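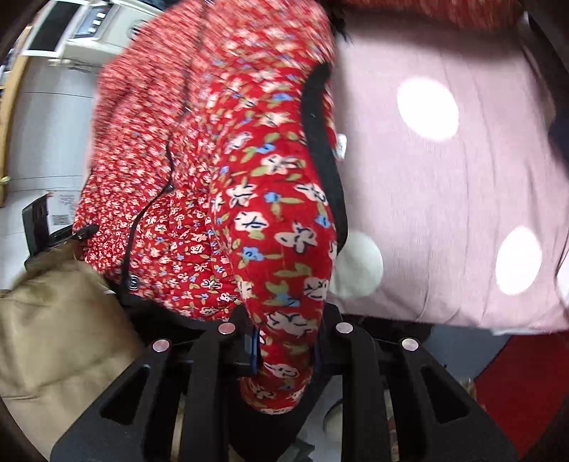 Currency conversion on a dividend: which rate should I use?

Posted 2025-08-28 by tang_ledger

I hold 712 shares in Edness, which is listed in New York and pays in US dollars. The February dividend was credited to my Zakmont account in sterling, already converted. The statement shows the sterling amount and nothing else. The rate implied by the gross dollar figure is well below the mid-market rate for the payment date, and it doesn't match the rate on the day the cash arrived either. Is Zakmont using an old rate, or is there a charge buried in it? And which figure goes on the tax return?

Rakell

First check you are comparing like with like. If withholding tax came off before conversion, dividing the net sterling by the gross dollars gives a rate that is far too low. Work from the net dollar amount.

After that, two things usually remain. The broker converts when it receives the dollars, often 2 working days or so after the payment date, and it adds a margin to the market rate. The margin should be in the schedule of charges, normally under foreign exchange and not under dealing. Ask for the contract rate and the time it was applied. They should be able to supply both.

For the return you declare the gross dividend in sterling, before the foreign tax, and claim relief for the tax separately. Keep the voucher.

pips_and_pence

they all do this, mine takes it on every payment. move broker

edness_holder8

Same share, different broker. Mine lets me hold a dollar balance, so I convert once a year. I had $2,114 in it last time and the margin was lower on the larger sum. Check whether Zakmont offers this before you transfer anything, as some accounts have to be kept in sterling.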